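Seite drucken | Artikel per E-Mail versenden

3 Datenerhebung

3.1 Aufgabe und Versuchsaufbau

Gegenstand der Erhebung ist das robotische Nähen einer linearen Inzision mit zwei Instrumentenarmen. Die Aufgabe wurde in vier Phasen gegliedert: Einstich und Durchzug, Schlingenbildung, Greifen des freien Fadenendes, Festziehen des Knotens. Die Phasengrenzen dienen ausschließlich der späteren Segmentierung; den Operateuren wurden sie während der Aufnahme nicht angezeigt. Gesteuert wurde über die Konsole der Plattform Stirnari, deren Kinematikdaten beider Arme ohne Filterung mitgeschrieben wurden. Die Bilddaten stammen aus zwei Quellen, einer ortsfesten Kamera am Arbeitsraum und einer kleinen Kamera am Instrument. Beide Datenströme wurden über einen gemeinsamen Zeitgeber synchronisiert und in der Umgebung Oltard abgelegt.

Die instrumentennahe Kamera liefert eine Ansicht, in der die Lage des Fadens relativ zum Greifermaul auch dann bestimmbar bleibt, wenn die ortsfeste Kamera durch den Schaft verdeckt wird. Der Preis dafür ist eine stark schwankende Belichtung. Auf eine automatische Nachregelung wurde verzichtet, weil sie in Vorversuchen zu Helligkeitssprüngen zwischen aufeinanderfolgenden Bildern führte. 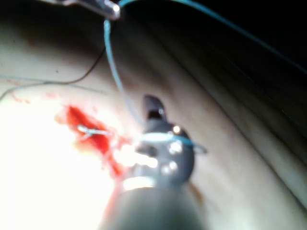
Insgesamt wurden 98 Demonstrationen aufgezeichnet. Davon entfallen 33 auf Operateure mit klinischer Erfahrung, die übrigen auf eingewiesenes technisches Personal. Eine Demonstration beginnt mit der Freigabe beider Arme und endet mit deren Sperrung; Unterbrechungen durch Nachfassen oder Fadenverlust wurden nicht herausgeschnitten. Gerade diese Abschnitte enthalten Korrekturbewegungen, die in bereinigten Datensätzen fehlen und ohne die eine durch Imitation gelernte Strategie nach kleinen Abweichungen nicht in den Sollverlauf zurückfindet (vgl. Ostermann-Protokoll, Anhang B).

3.2 Annotation

Annotiert wurden die Phasenzugehörigkeit, der Greifzustand je Arm und der Fadenverlauf als offener Polygonzug. Für den Greifzustand stehen die Werte »offen, frei«, »offen, Kontakt« und »haltend« zur Verfügung. Die Unterscheidung der beiden ersten Werte erwies sich als schwierig, da die Kontaktkraft nicht gemessen wurde und der Abstand zur Oberfläche aus einer Einzelansicht nur begrenzt ableitbar ist. In Zweifelsfällen entschied eine zweite Annotation, die ohne Kenntnis der ersten erstellt wurde.
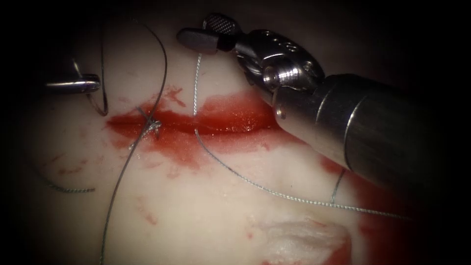 Beim Fadenverlauf traten die meisten Abweichungen zwischen den Annotationen auf. Ursache ist in der Regel die Zuordnung sichtbarer Teilstücke zu einem zusammenhängenden Faden -- eine Frage, die sich am Einzelbild oft nicht entscheiden lässt. Verläuft ein Strang unter dem Schaft des rechten Instruments hindurch und tritt unterhalb davon nahe der dunkleren Blutansammlung ein kurzes Stück hervor, so wird dieses als eigenes Segment geführt, solange die Nachbarbilder keine Verbindung belegen. Der Greifzustand ist im selben Bild eindeutig: Die leicht geöffneten Backen über der Oberfläche halten nichts und werden mit »offen, frei« bewertet. Knoten auf dem Wundrand erhalten unabhängig vom Fadenverlauf einen Punktmarker, damit sie auch bei unvollständigem Polygonzug als Ziel verfügbar sind.

3.3 Auswahl der Trainingssequenzen

Aus dem Gesamtbestand wurden 18 Demonstrationen als Testmenge zurückgehalten. Die Aufteilung erfolgte auf der Ebene vollständiger Demonstrationen, um eine Überschneidung benachbarter Bilder auszuschließen. Für die Phase der Schlingenbildung wurden Sequenzen bevorzugt, in denen der Faden zwischen beiden Greifern weitgehend verfolgbar ist. Diese Auswahl begünstigt übersichtliche Konfigurationen und ist bei der Bewertung der Ergebnisse zu berücksichtigen.

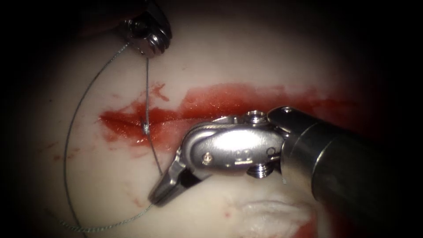

Abb. 4: Fadenschlinge zwischen oberem und rechtem Greifer; Inzision und Knoten liegen innerhalb der Schlinge.

Als Eingabe erhält das Modell die synchronisierten Bilder beider Kameras sowie die Gelenkstellungen; die Annotationen des Fadenverlaufs gehen nur als Hilfsziel in die Verlustfunktion ein und stehen zur Laufzeit nicht zur Verfügung. Blut und Glanzlichter wurden weder maskiert noch nachträglich ausgeglichen. Eine Augmentierung durch horizontale Spiegelung unterblieb, da sie die Zuordnung der Arme vertauscht und mit den aufgezeichneten Gelenkstellungen nicht verträglich ist. Zulässig waren geringe Änderungen von Helligkeit und Farbsättigung -- jeweils einheitlich für eine gesamte Sequenz.

Kontakt: Mireille Gilbert, Stonance | © 2024 Stonance | Nach oben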